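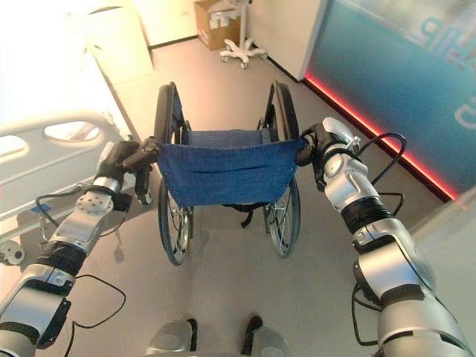
2 min read

Course notes, unit 7: Doors, ramps and other things architects forget
Instructor: Thắng Khổng

Read these before class. Last April half the room had, and you could tell which half by who was looking at the floor.

The subject this week is getting into a building. For most of the history of architecture the front entrance was meant to impress you, and a flight of steps does that cheaply. Courthouses, banks and libraries all went up on plinths so that citizens would arrive slightly out of breath and suitably humble. Anyone who couldn't climb went around to the loading dock with the cabbages.

Terms you need

Rise: how far up you have to go.
Run: how much floor it takes to get there.
Landing: the flat part, where people rest, turn, or stop to answer the phone in front of everyone else.
Threshold: the strip at the bottom of a door. Always higher than the drawing says.

Slope is rise over run. A ramp at 1 in 12 is the steepest you will normally see allowed in new public work in this country. It is a maximum. Students read it as a recommendation, and so do developers. At 1 in 20 the thing is far kinder to arms, knees and whoever is pushing from behind, and it also looks less like an afterthought.

Worked problem

The old Zastton post office has a front door 16 inches above the sidewalk. At 1 in 12 the run is 16 times 12, or 192 inches, which comes to 16 feet. Do it again at 1 in 20 and you get 320 inches, nearly 27 feet. Now look at the site plan and find where those extra feet are coming from. (The mailbox can move. The oak can't. People have asked.)

Case study: the Lurby Street library

Lurby Street has a very handsome ramp. It won a prize. It climbs in 2 long flights through a bed of lavender and delivers you to a door that opens outward, over a landing too small to back up on. You reach for the handle, pull, and find that you are in the way of the door. The designers at Skevum drew the ramp and another office drew the door, and as far as I can tell the two met at the ribbon cutting.

The moral, if you want one for the margin of your notebook, is to draw the whole trip: curb, path, ramp, landing, door, mat. Mats get their own page in the reader. I'm sorry about that, but you'll see.

For next class

Pick one entrance you use every week. Measure the rise and the run, the clear width of the door with it open, and the height of the handle. Bring a sketch with numbers on it — a photo of a door is not a sketch. If a shop owner asks what you're doing with a tape measure, say it's homework. They always believe that.

Late work goes in the tray outside my office, up 7 steps. I have written to Facilities.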